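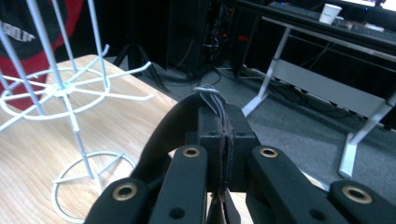 Ticket: replacement or refurbishment of hand-held grippers, bench area
Queue: Equipment requests
Status: Open, waiting on quote
Raised by: Sandro Bortolotti
Site: Cistavness
Priority: Normal

Summary
Finger cords on the hand-held grippers are going slack sooner than the maintenance plan allows for. I need a decision on whether we re-cord the existing units or buy new ones out of the May budget. The wire rack task is on hold for unit B until this is settled.

Details
We have 2 units, both Lastov hand-helds, bought together. Unit A closes evenly. Unit B closes late on the right-hand side and does not hold a thin rod firmly enough to turn the rack. The fault is worse after a long session and partly clears if the unit is left overnight.

The plan written at purchase assumed one cord change a year. Unit B has had two since then, both done here with cord from the spares box.

Checks done so far
09:40 - Power cycled the computer, reconnected the gripper cable at both ends. No change.
10:05 - Swapped cables between A and B. Fault stays with B, so the cable is ruled out.
10:30 - Ran the open and close check, 21 cycles. B lagged on the right from cycle eight onwards. A was clean throughout.
11:15 - Took the load off B and moved each finger by hand. No grinding, no side play that I could feel.
11:50 - Re-tensioned the cords to the figure on the supplier's sheet. Check passed once, then failed again on the second run.
14:20 - Compared cord ends under the magnifier. B has fluffing where the cord enters the block. A does not.

Working conclusion: cord wear at the entry to the block. Either the edge of the hole is rough or the spare cord is the wrong grade. I can't tell which without stripping the block, and that ends the supplier's cover.

Options

1. Re-cord in house. Cheapest on paper. Needs the correct cord from Noiphan, who will only sell by the full reel. Half a day of bench time per unit. Does nothing about a rough hole if that is the cause.

2. Send B back for refurbishment. Noiphan quote a turnaround of 2 weeks from receipt, carriage extra. We would be down to one gripper for that period and the shared task list would slip.

3. Buy one new unit. List price 1,889 before VAT, strap and cable included, stand not included. Fits under the single-item limit, so no second signature is needed. B then becomes the spare once it is repaired.

My preference is option 3, followed by option 2 for unit B when the new one is in use. Option 1 alone has already been tried twice with what we had in the drawer.

Budget notes
The equipment line was drawn up with the computers and desks in mind and has no entry for gripper wear parts. I would ask for one to be added for next year: cord, finger pads and one spare cable per unit. Skamamham keep these as a standing order and draw on it as needed - we could copy their form.

Not included in the price above: calibration on arrival, which we do ourselves, and any change to the software licence. The licence is per computer, so a third gripper on the same machine should cost nothing extra. Waiting for Noiphan to put that in writing.

Questions for the supplier (sent)
- Is the cord in the current units the same grade as in the ones we bought?
- Can the entry hole be inspected without voiding cover?
- Is there a discount if the refurbishment and the new unit go on one order?
- Lead time for a new unit to Cistavness?

Update, 16:10
Reply received on the first question only. The cord grade was changed after our order. The older grade is no longer stocked, but the new one is said to fit without changes to the block. Asked for a short length to try on B before we commit to a reel.

Update, 16:45
Labelled unit B "do not use for load" and moved its bookings to A. Anyone using A, please note the number of cycles in the log at the end of the session, so there is a wear figure to put beside the purchase request.

Next action: Sandro to attach the quote when it arrives and pass to purchasing for approval. Ticket stays open until B has been repaired or written off.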